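馆藏修复部五月通讯：木质藏品春季养护情况

本馆木质藏品春季养护工作已按计划完成。此次养护以Lurkow展厅及地下库房为主，共涉及家具、匣盒、农具及木刻版片146件，其中年代最早的一件为1837年制的抽屉式文书柜，由Rotich家族后人捐赠入藏。

养护期间，修复部对全部藏品重新进行了含水率测定，并与去年秋季的记录逐一比对。多数藏品状况稳定，另有4件版片出现轻微翘曲，现已移入恒湿柜平放，待数值回稳后再行评估。文书柜背板原有一道旧裂，长度未见变化，本次不作填补，仅更新病害图并补拍细部照片。

除尘环节首次试用Dustiser低吸力除尘设备。修复部主管Kelly Sampaio在工作报告中指出，该设备适用于平整板面，雕花及漆层起翘部位仍须使用软毛刷手工清理。相关操作规程已作相应修订，各库房管理人员请于领取新规程后签字存档。

拼板类藏品的养护要求同时有所调整。木材随季节胀缩，横纹方向尤为明显，拼缝处应力较为集中，今后凡此类藏品一律不得紧贴墙面陈列，亦不得在板面上长期放置重物。展柜内支撑件须垫以无酸材料，并每季度检查一次。

另，由Jovosar基金会资助的木材标本图录已进入校对阶段，首印3000册，收录本地常见用材的纹理对照、加工性能及识别要点，面向各地中小型博物馆免费寄送。有意索取的单位，请将加盖公章的申请函寄至本馆资料室，并注明收件人及联系电话。 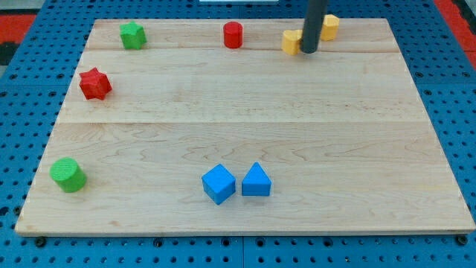

图录寄送工作将在校对结束后启动，寄送次序以资料室收到申请函的先后为准。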